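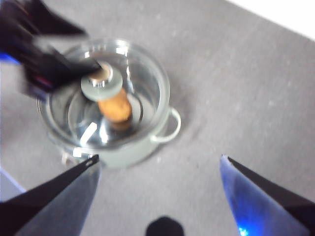
Lid in the pot, cork-like knob uppermost.

Trying out grippers on pots and lids
by Judite Carrilho, 20 Oct 2023

If you are setting up a robot arm to help in the kitchen, do begin with lids! I started with cups, which was a mistake, as a cup forgives nearly anything, and a lid shows you a poor gripper straight away. These are the tips I have gathered while comparing the Rocha fingers with the Mustar ones, and I hope they save you an afternoon or two.

Go for the knob from above
Come down slowly and stop as soon as you touch. Cork is kind to hard fingertips, but glass and polished metal are slippery, so I put a strip of thin rubber on mine (the sort sold for opening jars). Try each lid 10 times with each gripper and write down every slip, even the little ones.

Close the fingers before you move about
Narrow fingers left open will catch on a side handle sooner or later. I shut them first, bring the arm in low and keep the pot well off to one side until I am ready for it. My dear friend Benedita Figueiredo taught me to do the first 3 passes at the slowest speed the controller allows – dull, I know, but kinder to the crockery.
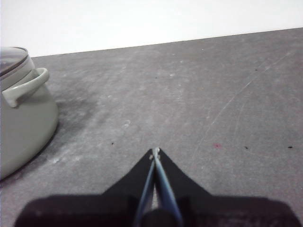
Give yourself more than one camera
A camera at the wrist is lovely for the last little stretch, when you want to see where the tips are going. It is hopeless for telling you what the rest of the worktop is up to. Set a second one to the side, fixed firmly, and look at the whole cooker before each run – lid seated, handles clear, knob on the front turned to where you want it.
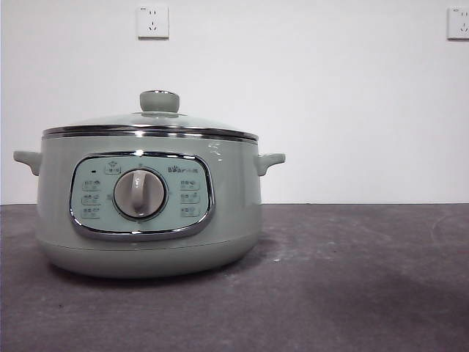 Shiny trim can be a nuisance too, and a lamp moved a hand's width often does more good than an hour of fiddling with settings. I keep mine on the same mark for every gripper, otherwise the comparison isn't fair on whichever one goes second. Wipe the fingertips between runs as well, with a barely damp cloth, and let them dry before you start again.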